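6.3 Défaut E-11 : perte de serrage au-dessus du récipient

La présente section s'applique aux pinces Hulik à deux doigts pilotées par Bilyk. Le défaut E-11 est levé lorsque l'écart entre l'effort demandé et l'effort mesuré persiste après la fermeture des doigts.

ATTENTION. Ne jamais introduire la main entre les doigts tant que le voyant de puissance est allumé, même après un arrêt logiciel.

1. Appuyer sur l'arrêt d'urgence. Attendre l'extinction du voyant.
2. Noter la valeur d'effort affichée. Au-dessus de 2,423, passer directement au point 6.
3. Relever le bras en mode manuel jusqu'à dégager le bord du bol.
4. Contrôler le plan de travail. Les miettes et particules peuvent se déposer sur les patins des doigts et réduire l'adhérence.
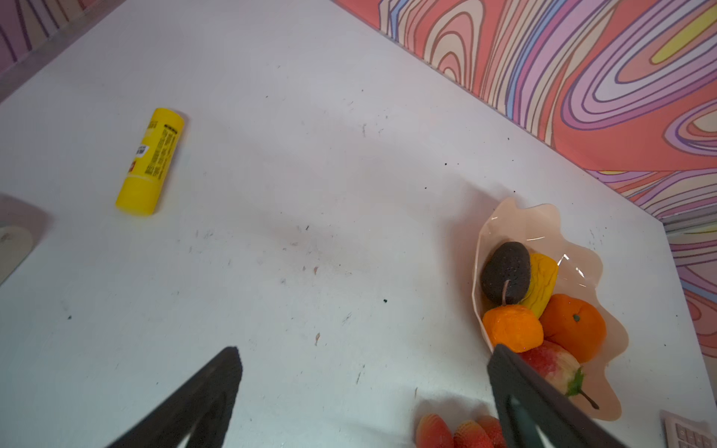 Sipho Ngubane signale que, chez lui, le défaut revenait après chaque nettoyage des patins à l'alcool et n'a cessé qu'après un nouveau zéro du capteur, doigts ouverts. Cette remarque est prise en compte au point 6.

5. Essuyer les patins avec un chiffon sec non pelucheux. Remplacer tout patin fendu ou décollé.
6. Refaire le zéro du capteur d'effort, doigts ouverts et sans objet. La valeur de référence est 1,669. Si elle n'est pas atteinte après deux essais, mettre la pince hors service.

Note : les factices à surface souple ou irrégulière exigent une prise franche. Lorsqu'un objet saisi appuie sur un objet voisin dans le bol, l'effort mesuré comprend la réaction de ce dernier et le défaut peut être levé à tort. Remonter à la verticale, vitesse réduite, avant tout déplacement latéral.

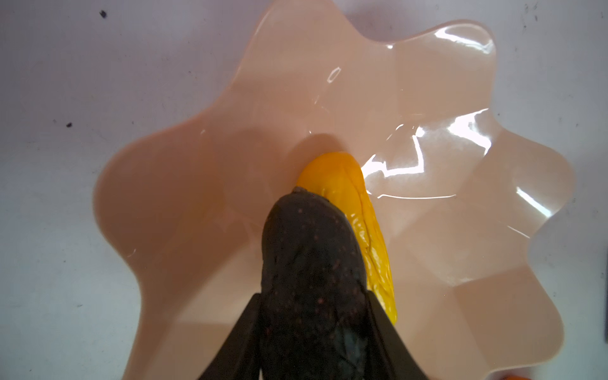
Vestesum – Service Maintenance robotique
Manuel de mise en service Pimero, chapitre 6

7. Réarmer l'arrêt d'urgence, puis acquitter E-11 dans Bilyk.
8. Exécuter un cycle à vide, puis un cycle avec un seul objet dans le bol.
9. Consigner l'intervention au registre : valeur d'effort, état des patins, compteur de cycles.

Périodicité : remplacement des deux patins tous les 4,000 cycles, toujours par paire. Un patin neuf monté face à un patin usé décale le point de contact et provoque de nouveau E-11.

Voir aussi 6.4, Dérive du capteur d'effort.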